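4.2 Underemployment among contract workers

Of the 86 workers surveyed in the Widley district, 9 held a second job at the time of the June interviews. Most of the rest said they wanted more hours and could not get them. Official counts treat all of them as employed. Wages at the Dalgleish plant have changed little since 2000, while rents in the district have gone up.
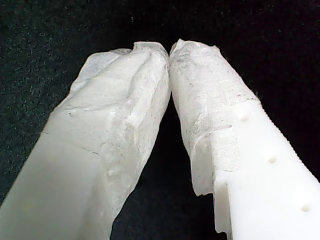
Aurelio Urquijo objected at the review stage that short hours and low pay are separate problems and should not share one measure. We kept the combined measure but report the two parts separately in the appendix.

Younger workers were the least likely to have a fixed schedule. Several learned on Friday what they would work the following week, and this made it hard to take classes or a second job.
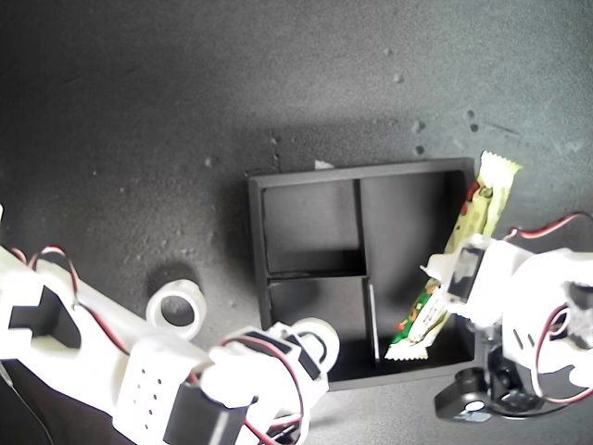
Figure 2.

Workers hired through agencies faced the same problem, with fewer hours guaranteed in the contract.

Comments

Skumow: Does the 86 include people on leave?

Coneo: My hours were cut the same way. The appendix is worth reading.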